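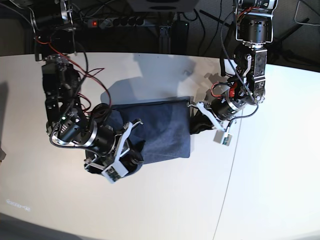
Cloth: How Threads Become Something You Can Fold

Category: Everyday Things Explained / Ages 7 to 10
Reading time: 4 minutes
Print this page | E-mail this page
August 1, 2020

Take any piece of cloth from your home. A towel, a T-shirt, a pillowcase. Hold it up by one corner and look what it does. It hangs down and makes long soft waves. Now put it on a table and push it a little with your finger. It makes wrinkles and small hills. A sheet of paper does not behave like this, and a wooden board even less.

The dark blue cloth in the photo at the top of this page is also a bit crumpled, although most of it looks smooth. Why is cloth so soft and so easy to bend? To answer, we must look very close.

What is inside the cloth?

Cloth is made from threads. A thread is made from fibers, and a fiber is like a very thin hair. One fiber alone is weak. You can break a cotton fiber with your fingers and you will hardly feel it. But when many fibers are twisted together, they hold each other tight.

You can try this with a cotton ball. Pull out a small piece, slowly, so that it becomes long. It comes apart very quickly. Now take another piece and twist it between your fingers while you pull. This time it is stronger! You have made a thread. Maybe it is not a beautiful one, but it is a thread.

Fibers come from different places:

Cotton grows on a plant, around the seeds.
Wool is the hair of sheep.
Linen comes from the stem of a plant with the name flax.
Polyester and nylon are made in factories, usually from oil.

Over and under

How do we get from a thread to a flat cloth? One way is weaving. Many threads are stretched side by side on a frame, which we call a loom. These threads are the warp. Then another thread goes across them, over one, under one, over one, under one. This is the weft. On the way back it does the opposite. After 100 rows you have a nice strip of cloth, and your arms are tired.

People have used woven cloth for much more than 3000 years. The first looms were simple, only sticks and stones to keep the threads straight. In the small weaving museum in Tralcombe there is a loom of this kind which children may use. The teacher there always gives the same advice: do not pull the weft too hard, or your cloth will become narrow in the middle.

Another way is knitting. In knitting the thread makes loops, and each loop holds the next one. Look at your socks. Knitted cloth stretches easily, so it is good for feet and for heads. Woven cloth stretches less. Jeans, sheets and many bags are woven.

Why does it bend?

The threads in the cloth are not glued together. They only touch and cross. When you bend the cloth, every thread can move a very little bit, and each thread is thin enough to bend alone. All the small movements together make one big soft fold.

When you press a fold for a long time, the fibers stay a little bent. That is a wrinkle. An iron can help, because heat and steam make many kinds of fibers relax, and then they lie flat again. (Ask an adult for this part. An iron is very hot.)

Where does dark blue come from?

The very dark blue is called navy blue. Sailors in the navy wore this color on their uniforms, and so the color got its name. For a long time, people made blue dye from plants. The most famous one is indigo. Indigo does something surprising: when the cloth comes out of the dye bath it looks yellow-green, and in the air it slowly turns blue. To get a dark navy, the cloth must go in the bath again and again. Today most blue dye is made in factories.

A new dark blue cloth can lose some color in the first wash. Wash it with other dark things, or you may get light blue underwear.

Try it: fold a cloth in quarters

You need one kitchen towel and a clean table.

1. Put the towel flat on the table. Move your hands from the middle to the sides to make it smooth.
2. Take the 2 corners on your left side, one in each hand.
3. Bring them over to the corners on the right side. Let go slowly.
4. Make it smooth again.
5. Take the bottom corners and bring them up to the top ones.

Now look at the thick side, where the folds are. Press it down and take your hand away. Does it come up again – or does it stay flat? Try a thin cloth and then a thick one. A bath towel needs more space to turn around the corner, so its fold is fat and round.

You can also make a race with your family. Who can fold the most washcloths in 60 seconds? They must be neat, or they do not count.

Words to remember

Fiber: a very thin hair of material
Loom: a frame for weaving
Warp: the threads which are stretched on the loom
Weft: the thread which goes across
Dye: a color which goes into the fibers and stays there

Print this page | E-mail this page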